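4.2 Task Setup and Collection of Two-Arm Demonstrations

Having described the policy itself in the previous section, we now turn to the work it was asked to do, and we hope the reader will forgive us for spending a little longer on desk supplies than is usual in a paper of this kind. In our experience a good many of the questions we receive after a talk are about the table and very few are about the loss function, so we have tried to be generous with the details here.

The task, which we call Atudholm, is a tidying task. Binder clips are spread over the floor of the workcell, and the two arms must bring them to a shallow white tray and leave them there. We settled on binder clips after a long search through the supply cabinet. They are cheap and come in cheerful colors, and they almost never land the same way twice. A clip may lie flat, or tip onto its side so that the triangular end shows, and its wire handles can point nearly anywhere. A grasp that closes nicely on the body of one clip may catch only a handle on the next, and the handle then swings and takes the clip with it. We found this small mechanical nuisance a far better teacher than the foam cubes of our earlier work.

We also wanted the workcell to look like a desk that somebody uses. The clips therefore share the floor with a mint-green file organizer packed with folders and papers, and other office things are kept nearby. None of these need to be moved for the task. They do take up room, though, and they hide parts of the floor from one camera or another, so an arm reaching toward the back has to mind its elbow. The floor itself has a marble pattern, and we will admit that we were fond of it before we knew how much trouble it would give our first segmentation model, which was forever finding thin silver handles in the veins.

Demonstrations were gathered with Rollton, our teleoperation software, by operators who drove both arms at once. We recorded 200 demonstrations in February, each starting from a fresh scatter of clips. Operators were told to work at whatever pace felt comfortable and to retry a missed grasp in place, without starting the episode over. We kept the retries in the training set. An earlier version of the data had them trimmed out, and the policy trained on it would close on air and then carry on to the tray with great confidence, which was charming to watch but not very useful.

The policy, Prirkolico, takes in the fixed view of the workcell together with the wrist views (Figure 2). The wrist views matter most in the last stretch of an approach, when the arm itself can easily block the fixed camera's sight of the clip. They also show the gripper's own fingers at the bottom of the picture, and we left these in, without any masking, so that the network could learn where the fingers are in relation to the thing being grasped. We compare against Jin, our single-arm baseline, which was given the same demonstrations with one arm's actions removed and was trained for the same number of steps.

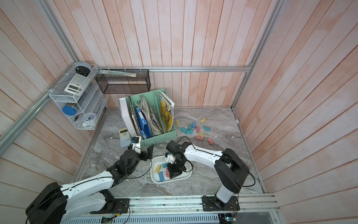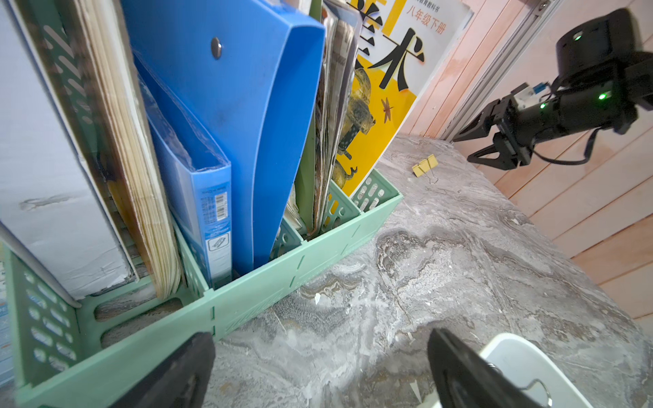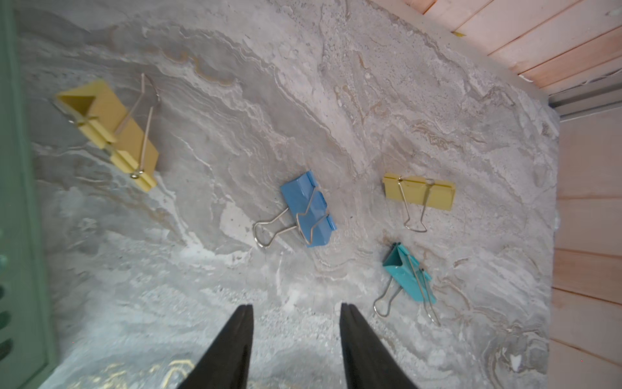
Figure 2. The Atudholm workcell. First: fixed view, with both arms, the tray and the scattered clips. Second: wrist view with the file organizer at left and the other arm's gripper at upper right. Third: wrist view of four clips on the marble-patterned surface.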